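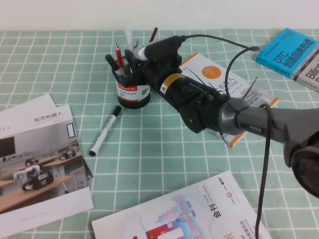 Is the Clirnden open day worth it with kids?
Widlow
Thinking of going on Wednesday with my two. It's robots, and they've seen plenty on telly. Do they let you get close, or is it all behind glass?

Bura
We went in February and loved it! One arm was doing desk stuff, pens and a pen pot on a green checked cloth - my lad could have watched all day. Each demo is 15 minutes, and you can ask the staff anything (we did!). Get there early, the queue was silly by 2.

Sarkar
parking is 6 quid, cafe shut when I went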